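Packaging and Everyday Materials
Handout 2: Why Paper Cushions
Course notes by Domnica Stanciu

Welcome back! Last time we looked at glass and why it breaks the way it does. Now we get to the stuff we put around it, and I have to admit this is my favorite topic of the whole course. Paper is cheap, it's light, it's been around for ages, and most of us crumple it up without a second thought. But crumpled paper is a wonderfully strange material, and there are physicists who have spent years on it.

What happens when you crumple a sheet

Take a flat sheet of paper and hold it by one corner. It flops. Now crush it into a ball and squeeze. It pushes back, and the harder you squeeze the more it pushes! The paper itself is the same, so where does the stiffness come from?

It comes from the folds. A flat sheet bends easily but hardly stretches at all. When you crush it, the sheet has to fit into a smaller space, and since it can't stretch much, it bends sharply along lines and at points. We call the lines ridges and the points vertices. Each ridge acts like a tiny beam, and a ball of paper holds a great tangle of them, leaning on one another in every direction. Most of the ball is still air – try weighing one and working out the volume, you'll be surprised how little of it is paper.

Storing energy and losing energy

A cushion has two jobs, and students mix them up every year. The first job is to slow things down over a longer distance. If a jar drops onto concrete, it stops almost at once and the force is huge. If it drops onto something that gives, it stops over a longer stretch and the force is smaller. (Remember the formula from Handout 1: the energy is force times distance, so more distance means less force for the same fall.)

The second job is to get rid of the energy. A spring is great at the first job and terrible at the second, because it throws the jar straight back up. Crumpled paper does both. As it squashes, new creases form, old ones shift, and the layers rub on each other. All of that turns motion into a little heat, and the ball stays partly flattened afterward. That lasting dent is the price you pay: paper cushions best the first time, and a bit less well after each hit.

How tight is tight enough?

Too loose, and the bottle or cup moves right through the filling and bumps the wall. Too tight, and the filling has no room left to squash, so it acts almost like a solid block. Somewhere in between there is a sweet spot, and finding it is half the fun of the lab.

It also matters what the load looks like. A heavy thing on a small base presses hard on a small patch of paper. Lay the same thing on its side and the weight spreads out. Corners and necks need more care than flat faces, and two hard items should never touch, even in a box that's otherwise full.

A small cardboard tray of bottles with some packing paper is a good thing to keep in mind as you read the next part.

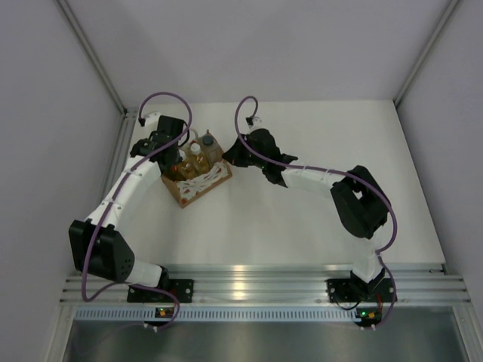 The Kumdale drop test

In the lab we use a simple setup we call the Kumdale test, after the building where it was first run. You fill a box, put a weight in the middle, let it fall from a fixed height, and read the peak force from the sensor underneath. Then you do it again with the same filling, without fluffing it up. Please don't fluff it up! The whole point is to see how the second drop differs from the first.

The March group ran 102 drops with three fillings: brown kraft paper, shredded office paper and tissue. Kraft did best on repeat drops, and tissue did nicely on the first drop and then fell away fast. The shredded paper gave results all over the place. My guess is that the strips settle differently every time you shake the box, but I'd love for someone to test that properly.

Words to know

Ridge: a line where the sheet is sharply bent.
Vertex: a point where ridges meet.
Peak force: the largest push during a hit.
Set: the part of the squash that doesn't spring back.
Bottoming out: when the filling is fully squashed and the load meets something hard.

To try at home

Crush one sheet of paper into a ball, put a heavy book on it and mark the height. Leave it overnight and measure again. The ball will keep sinking, slowly, and if you're patient you can follow it for days. Plot height against time, then plot it again with time on a log scale – the second plot is the one I'm excited for you to see.

Reading for next time: the Vandov chapter on corrugated board, up to the part on humidity. Bring your graphs.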